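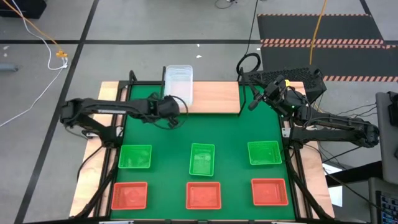
Left arm going in for the clear container, right arm folded back out of the way.

Ultar two-arm bench kit – three months in

I put my order in back in August, after one too many evenings sorting hardware by hand, and I've been meaning to write this up ever since. Short version: I like it a lot, I'd buy it again, and the instructions are rubbish.

What you get from Ultar is the pair of arms, the mounts, the cabling and a power supply. The frame and the table are your problem. We built ours at the shared workshop out of black metal framing on a timber platform, with a green top because that was the colour going cheap. Cost me $623 for the frame and platform bits alone, so budget for that before you get excited about the kit price!

Putting it together took two of us 17 hours over a few weeknights. The left arm went on first go. The right one I mounted back to front (the drawing on page 3 of the manual is mirrored, and there's no note about it) and had to pull off again. Check which way the cable comes out at the wrist before you tighten anything.

Our job for it is pretty humble. The arms take parts from the container at the back and sort them into the baskets, green in the back row and orangey-red in the front. The baskets are the perforated plastic sort from the discount shop, and I can't recommend them enough. The gripper gets a good hold on the rim, they weigh nothing, and when an arm clobbers one it just skids. I started with steel trays and the noise was unbearable.

The clear container has been the fussy bit. It's tall and a bit tippy, so we stood it on a raised board along the back edge and taught the left arm to come in low, near the base. Much better than grabbing at the top, though I still slow the arm right down for that move.

Software is Hinance, the free version. It's fine once you've saved your positions, but it forgets the park position for the second arm if you close it without stopping the job first. Drives me up the wall.

Now the gripes. The cables are too long in some spots and too short in others – you end up with big loops hanging off the wrists, and I've snagged one twice. I bought a set of Sombatkul cable clips that helped a fair bit, but for this money they should be in the box. The gripper pads also wear quicker than I'd like. Mine are on their second set already, and postage on the spares was a shocker.

I did look at the Urnunus before buying. Nicer manual, nicer joints, only one arm for roughly the same money. If you're just picking things up and putting them down, have a look at that one. I wanted to be able to hold with one arm and pick with the other, so Ultar it was.

Four stars. The fifth is theirs when they fix page 3.

Posted November 10, 2021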